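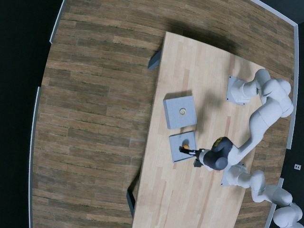
The Bamurel Quartet will release its second recording in August, a disc of string quartets by composers who studied together at Ashby. Its cellist, Ruby-Lee Hinds, has played with the group for 18 years and prepared the new editions from which it performs. Asked where that work begins, she spoke of having space to lay the parts side by side: a long, pale wooden table, of the kind shown at the head of this article, is her preference. "I need to see all four lines at once," she said. "A screen will give me a page, and I want the whole movement."

The principal work on the disc is the Pandirine Quartet, which survives in a manuscript score of 126 pages and a set of parts that do not always agree with it. Ms Hinds found roughly 200 differences, most of them in bowing and dynamics. "The slow movement was the hardest," she said. "The viola part has a diminuendo where the score asks for the opposite. We played it both ways for months and recorded the version in the parts."

The sessions were held in the chapel at Nakis, where the quartet has given its spring concerts for several seasons. Ms Hinds described the acoustic as generous to the lower strings and less kind to quick passages. The finale was taken a little more slowly as a result, a decision on which the players did not at first agree.

The edition will be published alongside the recording, in a first printing of 100 copies.

Related items
Spring concerts at Nakis: programme and booking
Bamurel Quartet: first recording reviewed
Editing from manuscript parts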